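Hand-held grippers: what we're buying and what it costs
Photo page, planning round for September

Quick page for everybody signing off on the equipment list. Put together by Bindu Fernandes with notes from Otis Gallagher and Arne Hagedorn. More pictures get added as the benches are set up.

Gripper at the bench, open, white table. Dark green fingers with small holes along the rim, brass insert in the post. This is the type on the list.
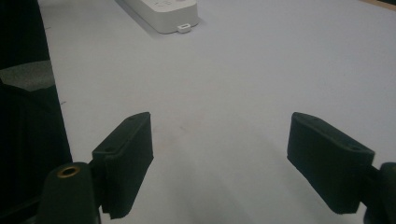
What we're ordering

4 hand-held grippers, one per bench. Quote from Cuvstead is $555 each, fingers included. Noemi Cocco asked for a price on four more, no answer yet. Lead time they gave us is "a few weeks", which could mean anything, so order early.

Spare finger pairs. Budget line is $200 for the lot. Fingers wear, fingers get dropped. Arne wanted double that, we said no for now – can be topped up from the small parts line if it's really needed.

Cameras are a seperate order through Vostside. Don't put them on the Cuvstead form, it got bounced last time and we lost days.

Tables

Light tops, matte. Small dark parts show up well on them and so do the fingers. Glossy tops were cheaper at Marndale but Ibsa Araya tried one under the overhead lights and the glare was bad. Matte it is.

Smudges are going to happen. Cleaning spray and cloths come out of general supplies, please don't bill them to the project.

Check the height before you order. Two of the old tables are too low for anyone tall and there's no adjusting them. Otis has the measurments.

Storage and computers

$1,422 set aside for drives and one replacement laptop. Recordings eat space fast. Noemi thinks it covers us to the end of the year, Arne thinks it doesn't. Leaving the number as is until the first month's recordings are in and we can look at real file sizes.

Still open

Robot arm. Not in this round. Cirillo offered a demo unit on loan but shipping and insurance are on us, and we'd want a proper bench for it first. Bindu is getting the insurance price. The hand-held grippers don't depend on it so go ahead with those.

Objects to pick up. No line for this yet! Needs one. Cups, boxes, cable ends, whatever people are going to handle. Send ideas with a rough price.

Threaded inserts – do we stock our own or buy posts with them already fitted? Fitted is easier. Ours pulled out twice on the old set, probably our fault, too much heat going in. Ask Ibsa before ordering loose ones.

Power at the benches. Outlets are all on one wall. Either we move the benches or pay for extra runs, and the electrician's quote isn't back.

Changes

Send them to Otis, not to the whole list. Say which line, the old price and the new price, and where the new one came from. Anything without a written quote stays off until there is one.

Last updated 5 April 2020. Prices before tax.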